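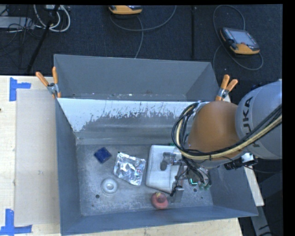
Fig. 1. Gray metal bin, inner wall with worn and scratched surface.

Surface Wear on Shared Metal Containers
Amra Shehu
Final report, Materials in Daily Use
February 25, 2026

Question
Does a cheap brushed-on coating slow down scratching on painted steel, or is it a waste of money? Our dorm kitchen has steel bins for recycling and they look awful after one semester. Wanted to know if that's fixable.

What I did
Cut test strips from one old sheet of painted steel. Three groups: bare paint, Privix clear coat, Flovuvine wax. Let the coats dry overnight. Then rubbed every strip with the same sanding block, same weight on top, 500 strokes each. Checked under the desk lamp every so often and wrote down when the first metal showed through.

Ran the whole thing 4 times. First run is thrown out, I lost track of the strokes when my roommate came in.

Results
Bare paint went first, every time. Metal showing well before the end, mostly near the edges where the paint was thin to begin with. Wax was a bit better but not by much, and it came off on the block and gummed it up. Clear coat held the longest. On one strip I kept going to roughly 780 strokes before it gave out.

Paint doesn't wear evenly. It goes in patches, and once an edge lifts the flaking spreads from there. Dimitrov's handout on coatings says the same thing about edges.

Problems
Sanding block is not the same as cans and bottles. Real bins get hit, not rubbed. Also my strips were flat and a bin has corners. Brush marks in the clear coat probaly made some spots thicker.

If I had more time
Drop test with a bag of bolts. Two coats insted of one. Ask the Warnum dorm if I can coat one of their bins and check it in April.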